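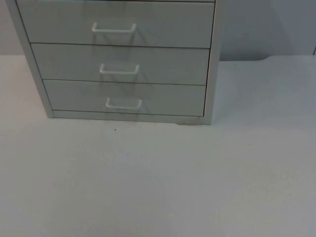
The decluttering people want me to own less

By Nelli Nieminen

Every October another book says my life will improve once I throw out half of it. The latest, by Orhun Ekinci, sets the limit at 279 possessions. Why 279? He never says. Does a pair of socks count as one or two?

I don't doubt that some people feel better after a trip to the thrift store. I doubt that the feeling lasts, and I notice that the same author sells a $50 course. I gave away a good soup pot after the last book of this kind and had to buy another by spring. My neighbor keeps 20 years of phone bills and sleeps fine.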